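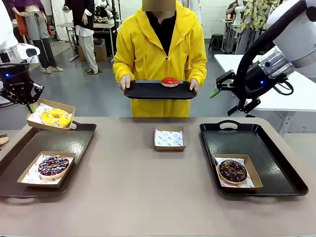 Pastries and paper trays on the long table. Red-glazed one on the serving tray, yellow-iced and sprinkled donuts in kraft trays.

6 December 2023
Junville, counter layout, continued

Went back to the Rurkarix kraft trays. The order from October is down to 158, so we can stop rationing them, but please take from the opened carton first. The Ultwood ones are still on the shelf. They are a bit deeper and the icing catches on the side wall when a donut goes in at an angle, so I would keep them for cookies.

Liners: the printed paper goes in before anything else, with the corners pushed down. Cut a few large today and they stood up over the rim. Trimmed those. If the paper sits flat, the glaze stays cleaner, and the donut can be turned without tearing anything.

Yellow icing is the soft one. It needs longer on the rack than the chocolate. I left the last batch nearly 3 hours and a finger still marked it. The chocolate with sprinkles sets well but drops sprinkles every time it is moved, so wipe the black trays between rounds. The red glaze is fine as it is. Don't change that recipe.

Weighed a full carton of trays with liners for Moen, who wants it for the shipping sheet: 173 ounces. Wrote it on the lid too.

Layout for tomorrow: large black tray to the left, kraft trays in the middle, serving tray kept for whatever is going out. Leave the right side of the table clear for closing boxes. I tried it with the boxes in the middle and kept reaching over the icing.

To do
- ask Moen about a shallower tray, 2 inches at most
- new scissors for the liner paper
- label the icing tubs with the mixing time
- find the lid for the sprinkle jar

Ottar Eklund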